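# Serrated table knives: can they be sharpened, and why do they mark the plates?

**Kenta Tsuji**

I have a set of serrated table knives (Arai pattern 502, dark coated blades) that no longer cut cleanly. On roast chicken they tear the meat and I end up sawing. They go through the dishwasher most nights. I also have a set of white plates with a black rim, and the glaze now shows gray lines where people cut.

Two things I would like to settle:

- Can a fine serrated edge be restored at home, or is it a replacement item?
- Are the gray lines scratches in the glaze or metal left behind by the knife?

I own a Ziller pull-through sharpener with carbide slots and a two-sided water stone. The teeth are small and run along one side of the blade. 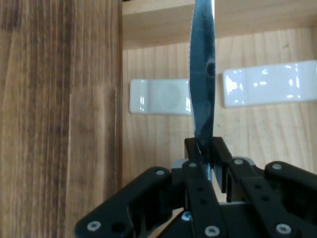

*Blade with the fine teeth along the left side.*

I tried the pull-through on one knife, three strokes, light pressure. It cut worse afterward and I have left the others alone. I can't tell if I removed the points or only bent them.

---

**Asuka Takeda**

Stop using the pull-through on these. Carbide slots are made for a straight edge. On a serrated edge they ride on the points and never reach the gullets (the curved parts between the teeth). Each stroke lowers the points, and with small teeth there isn't much height to lose. The knife you tried is probably past saving unless you are willing to convert it to a plain edge on the stone.

For the rest, first find out which face is ground. Most serrated table knives are beveled on one face and flat on the other. Drag a fingernail from the spine toward the edge on each face, away from the teeth. The flat face feels smooth all the way and the beveled face feels ridged.

Then work the flat face only:

1. Lay the flat face on the fine side of your water stone, with no angle at all.
2. Use light pressure and move the blade along its length. Ten strokes is plenty for a first pass.
3. Wipe the blade and cut a ripe tomato. If the skin still drags, repeat.
4. Strop the beveled face on plain cardboard, spine first, to take off the burr.

This removes a little metal behind every tooth and leaves the pattern alone. It won't bring back teeth that are worn round. For that you need a tapered rod that fits the gullets. Jodstead sells a thin one, but on teeth this fine I have not found a rod that seats properly, and I gave up after half a knife.

A dark coating will come off where the stone touches. The knife will cut the same with a bright patch on it. If the look matters to you, skip the stone and strop only. That gives a smaller improvement, and you'll repeat it every month or so.

On the plates: gray lines on white glaze are nearly always metal transfer. The glaze is harder than the knife and takes steel off it the way paper takes graphite off a pencil. Rub one line with a paste of baking soda and water for a minute. If it fades, it was metal. If it stays and you can feel it with a fingernail, the glaze is cut.
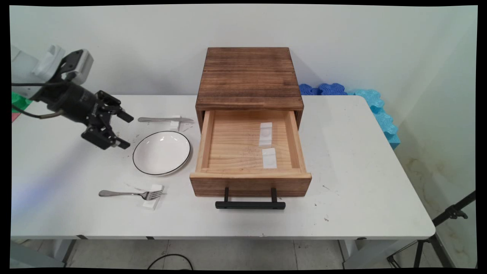 *White plate with a thin black rim, same style as the ones in question.*

For stubborn lines use a cleaner with oxalic acid, a soft cloth and plenty of rinse water. Wear gloves and follow the time on the label. Try a spot on the underside first, as some rim colors sit over the glaze and will dull.

One more point. Plates are what wear out table knives. The teeth exist to keep most of the edge off the china, so as they wear down, more steel touches the plate and you get more gray lines. Your two problems are probably one problem.

---

**Wandley32**

Just replace them. I had a similar set and paid a shop to do it, and they came back as plain knives. The dishwasher is what ruins them anyway. Mine stayed good when I washed by hand.

---

**Kenta Tsuji**

Thanks. The nail test shows the bevel on the left face, so I stoned the right face of one knife, two passes. The tomato skin parts without sawing. Chicken is better but still not what it was. The coating is gone in a strip next to the edge, and I can live with that.

Baking soda took off almost 90 percent of the lines on the first plate. Two remain and I can feel both. I'll try the oxalic cleaner on those anyway before I do the rest of the stack.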